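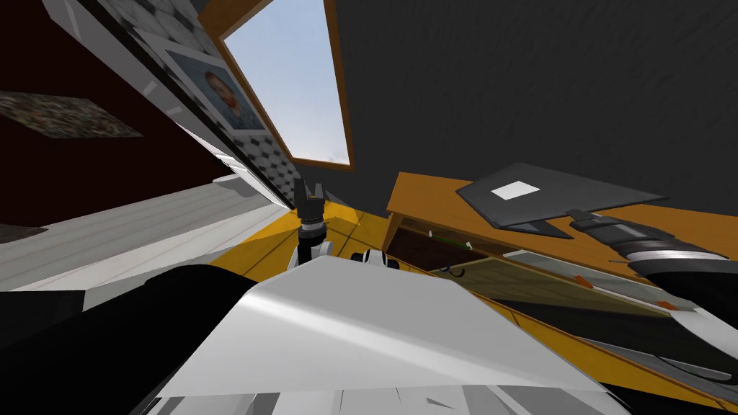 Rendu 3D, vue inclinée, pince gauche dressée.

1/ Stivona, label dub techno monté par Wilmer Benavides. Catalogue court, entièrement en vinyle 12 pouces, 300 exemplaires par référence. Je reprends la discographie dans l'ordre, les bases en ligne mélangent les deux séries.

2/ Série A : six maxis, deux titres chacun, 45 tours. Pas de crédits sur les macarons, seulement la matrice gravée. Le A3 existe en deux gravures. La seconde a moins de bas sous 60 Hz et une face B plus courte de onze secondes.

3/ Série B : 33 tours, confiée à Amparo Rengifo. Delay à bande, boîte à rythmes sans swing, tempo fixe à 122. Le B2 (« Leltden ») tient sur un seul accord mineur pendant neuf minutes.
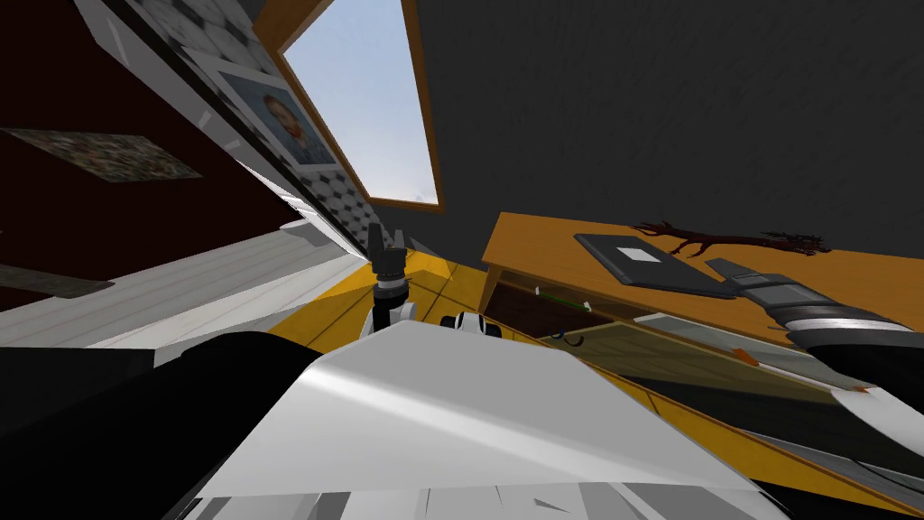 4/ Les pressages. Série A chez Pandport, série B chez Chávez. On les distingue au numéro dans le sillon de sortie : 1452 pour le premier maxi Pandport, 3202 pour le premier Chávez. Un A1 marqué 3202 est une erreur de fiche, je n'en ai jamais vu.

5/ La compilation CD est sortie un 21 mai, sans fondus entre les plages. Neuf titres sur les vingt du catalogue vinyle. Le A5 y figure dans une version éditée, coupée avant le second break. Les transferts viennent des bandes, sauf le B1, repris d'un disque (craquements audibles à 2:14).

6/ Reste le test pressing du B5, macaron blanc, 969 au stylo. Si quelqu'un a la matrice complète, je prends.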